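会見に入れるまで、入れたあと

印刷する | メールで送る

日曜の夕方に書いている。前回の続きで、市長の定例会見に入れてもらうまでのことと、その前にあった説明会での写真の件を、忘れないうちにまとめておく。

私はLeliaという小さな地域紙に書いている。部数は600、値段は200円で、駅前の書店と公民館の売店、それから何軒かの店に置いてもらっている。編集長を入れても書き手は片手で足りる。本業は別にあり、原稿料は交通費と文房具代でだいたい消える。それでも取材して書いたものを有料で売っているので、自分では報道のつもりでやっている。市役所がどう見るかは別の話だった。

きっかけは、閉店したままのIdorbyという商業ビルを市が買い取るという計画だった。最初に話が出たのは一昨年で、そのときは日刊紙の地域面に短い記事が出ただけだった。いくらで買うのか、買ったあと何に使うのか、記事を読んでもよくわからない。読者から、あれはどうなったのかというはがきが続けて届いたので、うちで追うことにした。担当は私になった。手を挙げたのではなく、役所の窓口が開いている平日の昼に動けるのが私だけだった。

最初に行ったのは、市が開いた住民説明会である。会場は公民館の会議室で、入口で名前と住所を書かされた。取材の人は所属も書いてくださいと言われたので、Leliaと書いた。受付の職員は紙の名前を知らなかった。一部渡して、こういうものですと説明した。そのときは何も言われなかった。

説明が始まって、担当課の人がスクリーンの前で図面の話をしているあいだに、席から写真を三枚撮った。フラッシュは切ってあった。三枚目を撮ったところで後ろから肩をたたかれ、廊下に出てくださいと言われた。

廊下で言われたのは、撮影は事前に許可を受けた社だけだということ、それから今撮ったものを消してほしいということだった。許可が必要だとはどこにも書いていなかった。入口の貼り紙にも、市のサイトの案内にもない。そう言うと、職員は少し黙ってから、参加者の方の顔が写っていると困るのでと言い直した。私の席は前から二列目で、写っているのは説明者とスクリーンだけだった。画面を見せて確認してもらったが、それでも消してくださいという答えは変わらなかった。

このとき私は一枚消した。今でもこれは失敗だったと思っている。公開の説明会で、公務で話している職員を撮った写真を、口頭で言われただけで消す必要はなかった。根拠になる規則を示してください、示していただいたら持ち帰って編集部で検討します、と言えばよかった。廊下で二人の職員に挟まれていると、そういう文章は出てこない。残りの二枚は消さなかった。もう消したと思われたようで、それ以上は言われなかった。

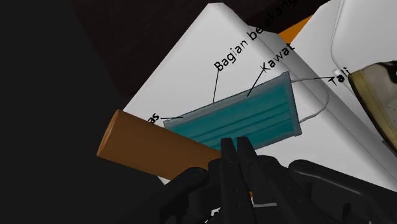
翌日、広報課に電話をして、説明会での撮影について決まりがあるのか尋ねた。調べて折り返しますと言われ、折り返しは三日後に来た。明文化された決まりはないが、会場の責任者の判断に従っていただいている、という返事だった。では判断の基準は何かと聞くと、総合的に、と言われた。通話の日時と相手の部署、やりとりの中身は、切ってすぐにノートに書いた。これは編集長に言われて始めた習慣で、録音していない電話はその場で書かないと、次の日にはもう自分の都合のいい言い方に変わっている。

そのままついでに、市長の定例会見に出たいのだがどうすればいいかと聞いた。これが長くかかった。

まず、会見は記者クラブの主催なので市では決められないと言われた。そこでクラブの幹事社に連絡した。幹事社は持ち回りで、その月の担当の人は丁寧だったが、会場を用意しているのは市なので市の了解も必要だと思うと言う。市に戻ると、クラブがいいと言えば市としては構わないと言う。クラブに戻ると、前例がないので次の総会にかけると言う。ひと月待って総会は流れ、もうひと月待った。

この間、手紙を二通出した。一通は市の広報課宛て、もう一通はクラブ宛てで、中身はほぼ同じである。発行の実績、発行日、編集責任者の名前と連絡先、過去に載せた市政関係の記事の一覧をつけた。感情的なことは書かなかった。最初の下書きには説明会の廊下の件を一段落入れていたのだが、編集長が赤で消した。お願いと抗議を同じ紙に書くと、どちらの返事ももらえないというのが理由で、抗議のほうは別の紙にして別の日に出した。抗議への返事はまだ来ていない。

七月に入ってから、オブザーバーとしての参加なら認めるという返事がクラブから来た。席はあるが質問はできない。正直に言うと腹が立ったが、入れないよりはいいので受けた。

質問できない席に四回座った。退屈だったかというとそうでもない。質問できない人間はずっと聞いているので、ほかの社の人がどこで引き下がるかがよく見える。Idorbyの件は二回目に一社が聞いて、市長が鋭意調整中ですと答え、それで終わった。三回目は誰も聞かなかった。悪い記者たちだとは思わない。会見は三十分で、その日のほかの話題が先に紙面になる。地域面の担当が一人で三つの市を見ているという話も聞いた。持ち場が広ければ、空きビル一つの値段を何か月も追えない。

情報公開請求のほうも並行してやっていた。請求したのは、Idorbyの取得に関する庁内の会議録、不動産鑑定の報告書、所有者側との交渉記録である。期限が延長され、さらに延長され、決定の通知が来たときには請求から三か月たっていた。

開示されたのは486枚だった。コピー代が一枚十円で、4,860円を窓口で払った。Leliaの経費で出してもらったが、この号の売り上げを考えると安くない。箱に入れて自転車の荷台にくくって帰った。

そのうち82枚が全面黒塗りだった。交渉記録はほとんどここに入っている。理由の欄には、今後の交渉に支障を及ぼすおそれ、とだけある。鑑定の報告書は表紙と目次、それに一般的な土地の解説が出ていて、金額は全部消えていた。

紙の読み方について少し書いておく。請求が初めての人から、どこから読むのかと聞かれることがある。私は受け取ったらまず通し番号を鉛筆で右上に振る。ホチキスは外さない。どれとどれが綴じられていたかも情報だからだ。次に日付だけを拾って一覧を作る。中身を読むのはその後にする。日付を並べると、会議が毎月あるのに一か所だけ二か月あいているとか、同じ日に二回開かれているとか、そういうことが先に見えてくる。黒塗りの紙も捨てずに並べる。黒塗りでも、枚数と日付と起案した課の名前が残っていることが多い。

今回は、市が計画を公表した日より前に、所有者側との打ち合わせが六回あったことが日付の一覧からわかった。中身は黒い。だが六回あったことは黒くない。市は説明会で、公表後に交渉を始めたと説明していた。これは私のノートにも、編集部で起こした録音にもある。

録音の文字起こしには、今年からPlerovixを使っている。固有名詞がよく化けるので、そのまま使うことはない。Idorbyは毎回違う言葉になる。それでも二時間の説明会を最初から手で起こしていたころに比べれば、だいぶ楽になった。引用に使う部分は必ず耳で聞き直して、前後一分ずつも聞く。それと、名前を出さない約束の人の声は入れない。入力した音声がどこに置かれるのか、規約を二回読んでもはっきりしなかったので、そういう録音はネットにつながない古いパソコンで、自分の手で起こしている。時間はかかるが、これは変えないつもりだ。 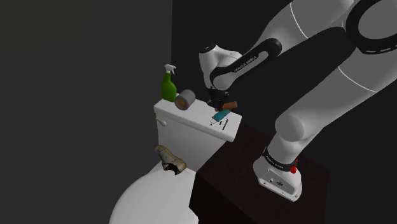
記事は先月号に載せた。見出しは編集長と三回やり直して、結局「公表前に六回の打ち合わせ」とした。隠していたとか、うそをついたとかいう言葉は使っていない。書けるのは、説明会でこう言った、文書の日付はこうなっている、市にこう質問してこう返ってきた、という三つまでで、そこから先を書くだけの材料は持っていない。

市への質問は文書で出した。回答期限は発行の一週間前に切った。期限の前日に、回答は差し控えるという一行のメールが来た。一行でも返事は返事なので全文を載せた。

発売してから、いくつか反応があった。いつも置いてもらっているBaruaという喫茶店では、昼までに全部出たと連絡をもらい、追加を持っていった。日刊紙の一社が翌週に後追いの記事を出した。うちの名前はなかったが、文書の枚数は同じだったので、自分たちでも請求を出して同じものを受け取ったのだと思う。それはそれで健全だ。ちゃんと自分で請求をかけて確かめてから書いている。

一方で、役所に勤めている知り合いが一人、連絡をくれなくなった。この人から話を聞いて書いた記事ではない。文書は全部、正規の請求で出たものである。ただ、私と親しいと思われるだけで困る立場なのだろうと思う。こちらから事情を聞くのもやめておいた。聞けばそれがまた記録に残る。

広報課の対応は、前より丁寧になった。丁寧になったというか、返事がすべて文書になった。電話で聞いても、メールでいただけますかと言われる。手間は増えたが、こちらとしても文書のほうが助かる場面は多いので、文句はない。

説明会の撮影については、九月の会から入口に貼り紙が出るようになった。撮影を希望する報道関係者は受付に申し出てください、とある。申し出たら腕章のようなものを貸してくれて、それで終わりだった。写真は十何枚か撮って、誰にも何も言われなかった。貼り紙にある「報道関係者」が誰を指すのかはどこにも書いていない。広報課に問い合わせのメールを出してある。一般の参加者が撮りたい場合にどうなるかも、同じメールで聞いた。傍聴に来ている人が自分のために記録を取るのも、本来は同じことのはずだからだ。

会見のほうは、次の総会でオブザーバーの質問権について話し合うと聞いている。前の総会でも同じことを聞いたので、あまりあてにしていない。幹事社の人は、個人的には認めていいと思うと言ってくれた。個人的には、という言い方をこの半年でずいぶん聞いた。

今やっているのは、82枚の黒塗りに対する審査請求の書類である。書式は市のサイトから落とせるが、理由を書く欄が三行しかない。別紙のとおり、と書いて別紙をつける。別紙は今のところ四枚になった。交渉はもう終わって契約の議案も出ているのだから、今後の交渉に支障があるという理由は、少なくとも今の時点では成り立たないと思う。その点を最初に書き、あとは過去の答申で似た例を探して並べている。図書館で答申の綴りを借りようとしたら禁帯出だったので、来週また行く。

契約の議案は次の議会にかかる。委員会は傍聴できる。定員があって先着順なので、早めに並ぶ。メモは取れるが、録音には許可が必要で、申請書は前日の午後五時までに議会事務局に出すことになっている。先週もらってきた用紙がかばんに入れたままだ。これを書き終えたら記入しておく。

次の号は十二ページの予定で、Idorbyの続きに二ページもらった。残りは防災倉庫の場所の話と、バス路線の減便の話が入る。バスのほうも私が書くことになっている。まだ一行も書けていない。

印刷する | メールで送る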